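**Tullau office starts its cable and desk clear-out**

Work on the shared desks at the Tullau office began in July, with cabling first on the list. The job covers 34 desk positions on one floor and is being done in two stages so that most staff can stay where they are. The first stage takes in 24 positions along the carpeted side of the room. The rest will follow once the new floor outlets have been tested.

The work goes by the name Fatberg, after the mass of old leads found under the floor panels during last year's electrical check. Hiyori Imai, who is running it for the office services team, said most of that length was no longer joined to anything at either end. "We pulled out 975 metres before we got to a cable that was doing a job," she said. "The desks themselves are a smaller version of the same thing." 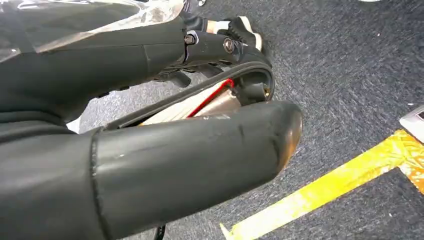 Under the new layout, each position gets one mains feed and one network feed from the floor. Power strips will be fixed below the desktop. At present many of them lie on top, with adapters beside them and leads dropping over the front edge to the carpet. Leads longer than 2 metres will be swapped for shorter ones where the equipment allows it. Where it does not, the spare length is to be coiled and held with a reusable strap. Plastic ties are not being used, as they have to be cut each time a lead is changed.

The desktops are staying. They are light wood, set side by side, and were judged sound enough to keep. Joins between neighbouring tops will be checked for level and the brackets underneath tightened. A slot will be cut at the rear of each top for monitor cables. Altex, the contractor, will do the cutting outside working hours to keep dust away from the machines.
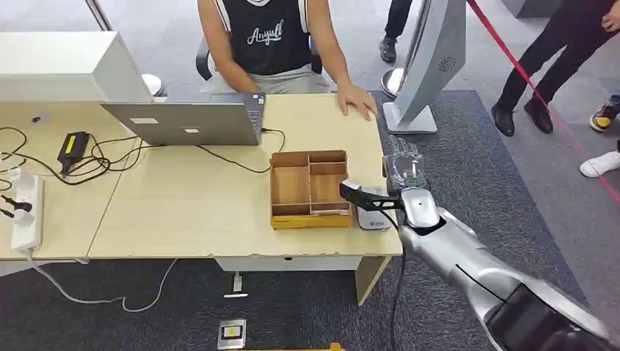
Small items are the other part of the job. Wooden trays with divided sections are going out to the desks for adapters, memory sticks, spare plugs and other parts that tend to end up among the cables. The sections are of different sizes, the larger ones being meant for power adapters. Staff have been asked to keep the trays near the front of the desk, within reach of the chair, and to leave the rear clear for the new slot. Anything that does not fit in a tray should go to the parts cupboard by the Tillman Room.

Adapters are to be labelled with the name of the device they supply. Imai said this would save more time than any other step. A check of the parts cupboard found that around a third of the adapters in it could not be matched to any equipment. These will be held until the end of the second stage and then sent for recycling. Owners can claim them before then by giving the desk number and the voltage printed on the casing.

Laptop users will keep their present monitors. Each will be moved to a fixed spot at the left or right of the position, according to where the floor outlet falls. Chairs are not part of the work and no new ones have been ordered.
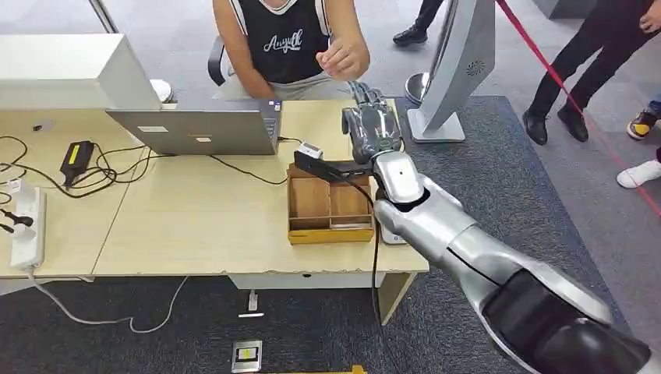 *A desk at Tullau, with a divided wooden tray near the front corner and cables still across the top.*

Positions in the first stage will each be without power for up to two hours. Altex will start at 7 am and work from the window end towards the door. Staff are asked to shut down their machines the evening before, take personal chargers home and leave nothing on the floor beneath the desk. Leads left plugged in will be bagged and marked with the desk number.

The order of work is posted beside the main door. Requests to change a slot should go to Imai before the list for the second stage is fixed.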